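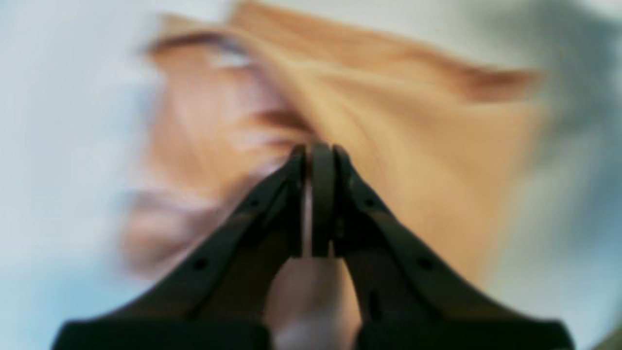 From: Bianka Lengyel
To: Collov clothing exchange list
Date: Apr 25, 2022
Subject: Re: Folding the tops for the June exchange

Dear all,

Thank you, Ferenc, for your message. I have left the important part of it here and I answer under each piece.

> Ferenc Magyar wrote:
>
> We have 1,310 pieces on the list now and the shelves at Fodor Street are narrow. Last year everybody folded in their own way and the piles fell over before lunch. Can we agree on one fold for T-shirts and light knits? I would also like to know if the white table is good enough for this work or if I should ask for the long wooden one again.

The white table is good enough, and I would like to keep it. It is large, so a top can be laid out with both sleeves open, and the corners are rounded, so nothing catches on them when you pull the cloth toward you. The surface is glossy and this has one disadvantage: a thin knit slides on it. Please keep one hand on the cloth while the other hand makes the fold. I tried a cotton sheet under the clothes, as we did with the wooden table, but then the sheet made wrinkles too and I had to smooth two things.

For the fold itself I propose the following:

1. Lay the top face down, with the neck away from you.
2. Smooth it from the middle to the sides. Do not pull at the hem, a soft knit will stretch.
3. Bring in one side with its sleeve, then the other.
4. Fold up from the hem, once for children's sizes and twice for adults'.
5. Put it on the pile with the folded edge to the front. 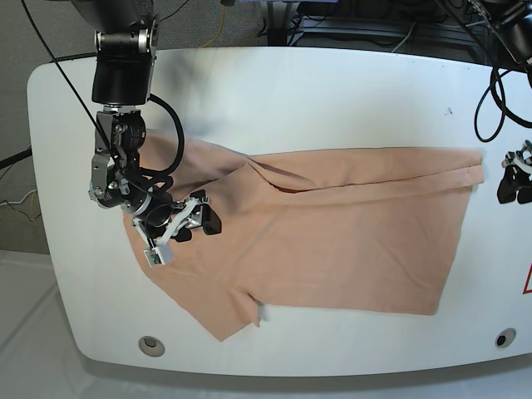
The soft peach and salmon colours give the most trouble, in my opinion, because in those every crease shows as a shadow. If the cloth bunches into a ridge, please do not press it flat with your palm. Open the piece again, lift it by the shoulders and lay it down from the beginning. It takes a few seconds and the pile is much nicer.

> I can bring the folding boards from Weltevance, if somebody still wants them.

I don't need them for the tops – they are too wide for our shelves – but perhaps for the towels. Please bring 2 and we will see.

> What about labels? We have the box of 200 from last time.

The 200 will be enough for the shelves. For the clothes I would prefer no labels at all, as the glue left a mark on the pale colours. I washed some of them with Fluline and the mark is still there. A small paper with the size, laid on top of each pile, is sufficient.

One more question from my side. The bottom shelf is 65 cm deep and things disappear at the back of it. Could we keep it only for coats and blankets this year? If I hear no objection I will write it so in the plan.

I will also bring my own basket for pieces with stains or missing buttons, so please do not fold those.

Kind regards,
Bianka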